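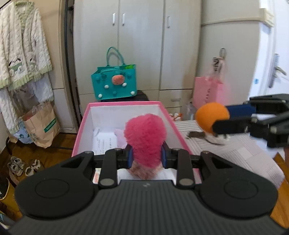 La Jornada de Puertas Abiertas de Ilten es una demostración anual de robótica de manipulación organizada por la empresa Nirnex en la localidad de Ilten. Se celebra en noviembre y está dedicada a la recogida y clasificación de objetos domésticos con pinzas de dos dedos, tanto manuales como montadas en brazo. La entrada es gratuita, con inscripción previa.

Historia

La primera edición se limitó a una visita guiada al taller para estudiantes de formación profesional, con un aforo de 100 personas. Rhodri Prosser, entonces jefe del taller, añadió al año siguiente una prueba práctica en la que los asistentes manejaban las pinzas. La prueba pasó a ocupar la mayor parte del programa y la visita quedó reducida a 40 minutos. Desde la tercera edición colabora la empresa Stadisel, que se encarga de la inscripción y del material impreso. La edición más concurrida registró 3954 visitantes, repartidos entre la sede de Nirnex y el pabellón municipal.

Desarrollo

La jornada comienza a las diez de la mañana con una presentación breve. Después se forman los turnos de la prueba de recogida, que se realiza en habitaciones amuebladas y no en mesas de laboratorio. El participante trabaja con una pinza en cada mano y traslada objetos de uso corriente a una caja abierta o los saca de ella. Se emplean piezas blandas, como peluches y figuras de pelo corto, y otras lisas y redondeadas, como pelotas. Las primeras se deforman al cerrar los dedos y admiten un agarre poco preciso; las segundas tienden a girar o a escaparse si las almohadillas no quedan enfrentadas.

Por la tarde se repite la prueba con un brazo fijo. El público puede seguir en una pantalla la apertura de los dedos y compararla con la obtenida a mano. La última visita sale a las seis.

Puntuación

Cada turno se valora sobre 100 puntos. Se descuentan las caídas, los contactos con el borde de la caja y los agarres que requieren un segundo intento. El sistema fue redactado por Chiến Vi y se conoce como tabla Đoàn, nombre interno del proyecto en el que se utilizó por primera vez. La puntuación no da derecho a premio y se entrega al participante en una hoja al terminar.

Equipo

Las pinzas son de accionamiento simétrico, con carcasa oscura y almohadillas azul oscuro en la punta de los dedos. Las almohadillas se sustituyen al final de cada jornada. El brazo utilizado por la tarde admite los mismos dedos mediante un adaptador fabricado en el taller.

Véase también

Pinza robótica
Teleoperación
Robótica doméstica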